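Subject: Re: [madigan-users] Import stops at row 2780

> Same file, same place every time. Drillar reads the
> header, gets to row 2780 and quits with error 631.
> Splitting the file by hand works. Is there a row limit?

No row limit. Error 631 means a field ran past 200 characters. Check the notes column for an unclosed quote mark.
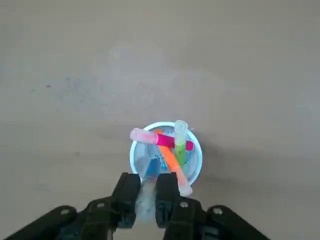
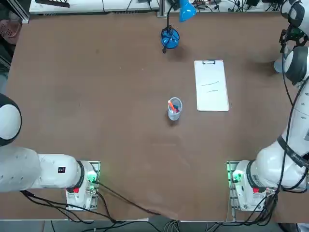
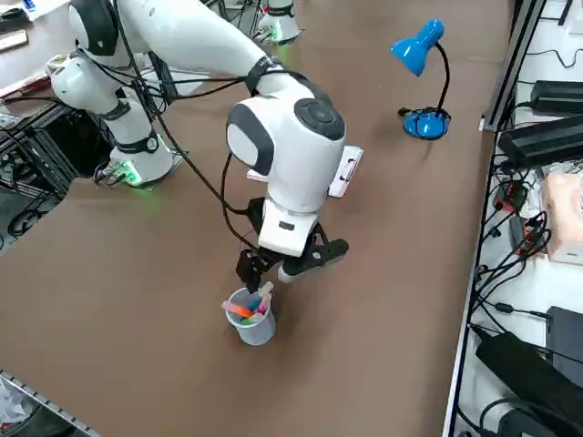
Build 1412 reports the column name along with the row. Until you upgrade, run the Zunderach checker on the file first and send its log to the list if it comes back clean.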